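Roswitha Sperling
2022-02-26

Thread on old rain gauge records, and why a long series of monthly totals is usually several short series glued end to end. Mostly for people who have just downloaded the Sallside data and want to fit a line through it.

The Sallside series starts in 1809. The early entries are in a household ledger, kept by whoever was home. The instrument is described once, as a funnel and bottle, with no diameter given. Everything before the first station inspection should be read with that in mind.

Gauge height is the first problem. Wind speeds up over the rim and carries the small drops past the opening. Raise the gauge and the catch falls. The loss is worse for snow than for rain, and worse for drizzle than for a downpour.

The inspection report says the gauge was on a roof. The next one says it was on the lawn. Neither gives the date it was moved. In the totals you can see a step up somewhere between the two, and it is mostly a winter step - August barely shifts. A roof-to-ground move would look like that.

You can't correct it with one multiplier for the whole year. People do. It makes the annual mean look right and leaves the seasonal cycle wrong, which matters if you care about recharge or snowpack. 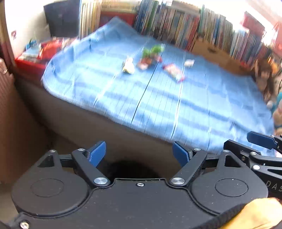 No. 22

Second problem: wetting loss. A bit of water sticks to the funnel and never reaches the bottle. Per event it is tiny. A place that gets its rain in many small showers loses a fair share of the annual total this way. Old painted funnels and new copper ones don't hold the same amount.

Third: observing time. A gauge read in the morning credits last night's rain to today or yesterday depending on local habit. Monthly totals hardly notice. Daily comparisons with a neighbour are useless until you work out which habit each station followed. Shift one series by a day and see if the correlation jumps.

Fourth: the missing weekend. If Sunday is always dry and Monday is always wet, the observer had Sundays off. Those zeros are blanks. Flag Monday as an accumulated total and keep the blank as a blank. Please don't split it evenly over the days.

On neighbours. The usual test is to take the ratio of your station to a reference built from nearby ones, then look for breaks. It works well if the reference stations did not all change gauge in the same season. National services liked to do upgrades in batches, so check.

For Sallside I used 5 neighbours, the farthest at Begay. Begay is 500 metres higher, so I only used it for timing the breaks and left it out of the size estimate. Rungnapa Wiriya's scans of the Begay station correspondence were a great help with this. Two of the letters mention a tree.

The tree is the fifth problem. Shelter changes slowly, so there is no step to find. Break detection will either miss it or report a false step in the middle of the drift. If you have photos or letters, use them before you touch the software.

Marijke Van Acker asked whether the adjusted series should replace the raw one. No. Keep both, plus a table of every adjustment with its reason and its uncertainty. The next person will disagree with at least one of mine and should be able to undo it.

Rounding, quickly. Some years have far too many readings ending in nought or five. I leave them alone. The monthly totals can absorb it, the dry-day counts can't, so I don't publish dry-day counts for those years.

Where it stands: I trust the wet-year ranking after the lawn move. Before the move I trust the ordering of very wet and very dry years and not much in between. I would not quote a trend from the whole series.

Correction to the post on wetting loss - the copper funnel came in after the second inspection, and the table I sent Éabha Moriarty has it before. Fixed copy goes up next week.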